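Janvier, 14 h 30
Noté par So-yul Shin

Repris la table à carreaux pour le projet Gadosar. La question reste celle de la semaine passée : où ranger les baguettes de bois quand la table est mise, et dans quoi. Zlatko penche pour le verre transparent, moi pour le blanc à compartiments. On a essayé les deux cet après-midi, sur la même nappe, avec les baguettes claires du lot 352.

La nappe est restée telle quelle entre les essais. Il y a des plis du côté droit, je les repasserai avant la visite des gens de Wanar.

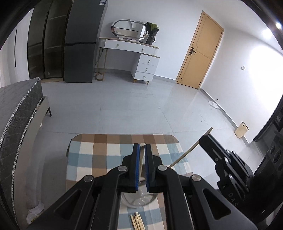

Atelier Arts de la table, groupe Rangement et service, Irnville

Le verre d'abord. Une baguette à la fois, à la verticale, descendue par le haut. Les premières ne posent pas de problème. Elles s'appuient contre le bord et glissent un peu, on les retrouve toutes du même côté. Ensuite il faut viser entre celles qui y sont déjà, et on en accroche une fois sur deux une autre en passant. Le verre est léger : quand on pousse trop bas, il se déplace sur la nappe. Zlatko propose un fond lesté. Chae-won préfère changer de diamètre. À voir avec le fournisseur, qui ne répond plus depuis le devis.

L'avantage du verre est qu'on voit ce qui reste sans se pencher. En salle ça compte. Seon-mi a servi deux ans dans une cantine et elle insiste là-dessus : un pot opaque, on ne le remplit que quand quelqu'un se plaint.

Les baguettes en attente étaient posées à plat sur la nappe. Le petit tas se défait dès qu'on en prend une par le dessous. Prendre par le dessus, et garder les bouts alignés au départ. Prévoir un repose-baguettes ou un simple plateau, même pour les essais.

Le blanc ensuite. Intérieur séparé par des cloisons, une longue et droite, une plus courte et courbe. L'idée de départ était de mettre les baguettes d'un côté et les cuillères de l'autre. Je n'avais pas de cuillères sous la main, on a donc fait seulement les baguettes.

Le point qui m'ennuie est la base. Elle s'évase comme une soucoupe avec un rebord relevé, et les gens s'en servent tout seuls comme d'un endroit où poser quelque chose. Ye-ji y a laissé une gomme et un bouchon de stylo dans la matinée.
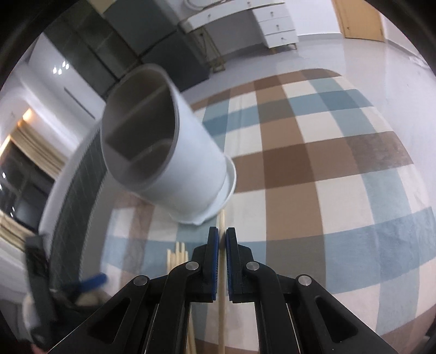 Pour le nettoyage, le blanc est plus pénible. Le goupillon de 200 mm va jusqu'au fond dans le grand compartiment, mais il se coince derrière la cloison courbe. Le verre se lave à l'éponge et sèche retourné. J'ai noté les deux sur la fiche Ra, colonne entretien.

Question de Chae-won à laquelle je n'ai pas de réponse : faut-il ranger la pointe en haut ou en bas ? Pointe en bas, on prend par le gros bout, c'est plus propre, mais la pointe touche le fond et il faut que ce fond soit sec. Pour la suite des essais on garde pointe en bas partout, sinon les notes ne se comparent pas.

À faire :
- repasser la nappe
- apporter des cuillères, 8 suffisent
- redemander au fournisseur un verre plus large
- Zlatko : découper un disque de feutre pour le dessous du verre
- ranger les baguettes du lot 352 dans leur boîte, étagère 16, séparées des foncées

Seon-mi prend la table demain matin pour les bols. Tout doit être débarrassé avant 9 h, nappe comprise.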